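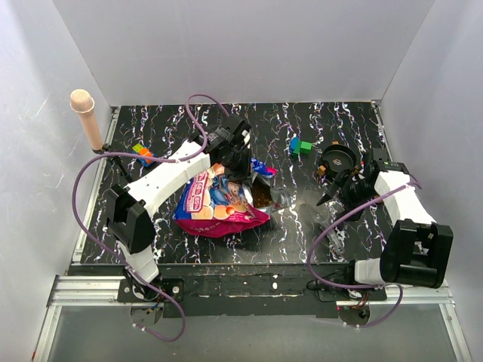

The Bench Practice Group has approved a revised Code of Practice for Two-Arm Workcells, which takes effect in August at both the Tromuretti and Skalitz laboratories. It replaces the interim rules circulated last year and applies to all staff, students and visiting researchers who operate, supervise or prepare an enclosed tabletop cell.

The revision follows a review of 476 session logs led by Ruairi Gillies, Manager of Laboratory Standards. Of those, 269 contained at least one departure from the interim rules. Most were minor and concerned paperwork: a missing operator name, an object list left blank, a session closed without a note on the state of the cables. The review found no injuries. It did find that the two laboratories had come to interpret several rules differently, particularly those dealing with cable slack and with the use of food packaging as test objects.

Cable routing receives the longest treatment in the new Code. Cables serving a gripper may be left in an open loop to allow full wrist rotation, but the operator must move each arm slowly through its intended range before the session begins and confirm that the loop does not catch on a stand, a fixture or the opposite arm. Loops that hang over the front edge of the table are permitted only while the operator's side of the cell is kept clear of chairs, trolleys and bags. Where a microphone is installed inside the enclosure, its stand is to be treated as a fixed obstacle and recorded on the cell plan. It must not be moved during a session.

The section on objects has been rewritten in full. Snack bags, drink cups, lids and small containers remain acceptable, as they represent the everyday items that many projects are intended to handle. Every item must now appear on the object list, including torn wrappers and loose pieces smaller than a thumbnail. Open food may not be left in a cell overnight. Clear plastic items require particular attention, and operators are asked to note on the list when a transparent cup or tray is placed on a dark or patterned surface. In the photograph accompanying this item, the cup below the right gripper can be made out chiefly by its rim and highlights. An operator taking over a cell in that state should learn of the cup from the list and not from contact with it.

Toys and puzzle pieces may share the table with packaging provided that each is listed separately. The previous limit on mixed sets has been withdrawn.

On shared working space, the Code requires that one arm be designated as lead whenever both grippers are to operate over the centre of the table. The designation is entered before power is applied and may be changed only when both arms are at rest. Jamie Lockwood, who represented the Skalitz operators during drafting, noted that this provision drew the most comment during consultation. "Experienced operators make this decision without speaking," Lockwood said. "The difficulty arises at handover, when the next person has no record of it."

Mounting plates, base brackets and rail bolts are to be inspected at the start of each week and after any unplanned contact between arms. Scuffs and paint marks on the front band of the table need not be reported. Movement of a bracket, however slight, must be reported before the cell is used again.

Projects already under way, including Bravo and Prolamar, may complete their current collection period under the interim rules, with the exception of the cable check, which applies to all cells from the first day. Project leads who require a longer transition should write to Mr. Gillies and set out the sessions affected.

Each operator must complete a briefing of 100 minutes, to be offered in the Tromuretti seminar room and repeated at Skalitz. The session includes a practical exercise in preparing a cell from an object list. Groups are limited to 4 participants. Operators who have not attended may continue to work under the supervision of a colleague who has.

Printed copies of the Code will be placed at each cell. Superseded copies should be returned to the standards office for recycling.

Recent items
Changes to after-hours access at Skalitz
Prolamar project: call for trained operators
Labelling and storage of test objects
Reminder: reporting unplanned contact
Parking at Tromuretti during roof repairs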